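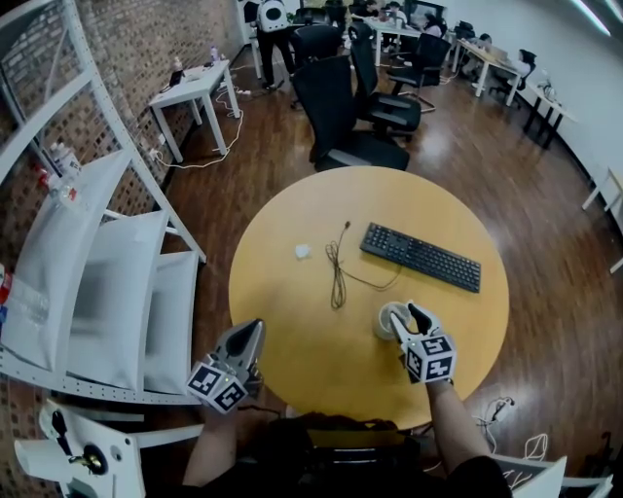
Looking after the hand grippers
Project report, Stelley workshop placement
March 30, 2018

My part of the project was the unglamorous bit, and I ended up really liking it. The others on the course were writing software for the arm. I had the pair of hand-held grippers, and my job was to set them up, keep them in order and mend them when they went wrong (which they did, mostly in the first fortnight!).

If you haven't used one, you hold a gripper in each hand and do a job with it, and the recording gets turned into movements the arm can copy. Ours have two black curved fingers each and a white cube mount with the marker squares on it. The cube is how the software knows where your hand is, so a lot of my time went on the cubes.

When I took over in September the left gripper kept "jumping". You'd move it smoothly across the table and the plot would show it hopping sideways and back again. I spent days blaming the software. Then I picked the thing up and gave the cube a wiggle, and it moved. Only a tiny bit, but it moved. One of the screws had gone into the plastic at an angle and chewed up the thread. I drilled it out, glued in a brass insert from Mac Suibhne and put a new screw in, and the hopping stopped that same afternoon.

The marker squares were next. The first lot were printed on shiny paper, and we have strip lights on the ceiling, so at certain angles the black bits went white and the software lost them. I reprinted the whole set on matt labels. Sticking them on straight took me 10 goes — I am not a neat person — and I now use a little card jig to line up the corners.

The check I do before a session goes like this. Wiggle both cubes. Wipe the squares with a dry cloth. Open and close the fingers 16 times on each side and listen for clicking. Then I pick up the small white cup from the round table by its rim, first with the right gripper and then with the left, and put it down again. The cup is a good test because the fingertips have to go either side of the rim, and if one finger is lagging the cup tips. I leave the keyboard and whatever cable is lying about on the table while I do it, as I want to practise with things in the way.

Fingers wear out too. I kept a tally, and we got some 2000 closes out of a pair before the tips went smooth and started to slip. Replacements came from Jorudstead and took nine days, so order early. I didn't, and we lost a week of recording.

What I'd still like to fix is the trigger on the right one. It's stiffer than the left and my hand aches after a long go. I've tried a softer spring from the Zurkamik kit, but then the fingers don't open all the way. The old spring is back in for now and the soft one is taped inside the lid of the parts box, if anyone fancies a try.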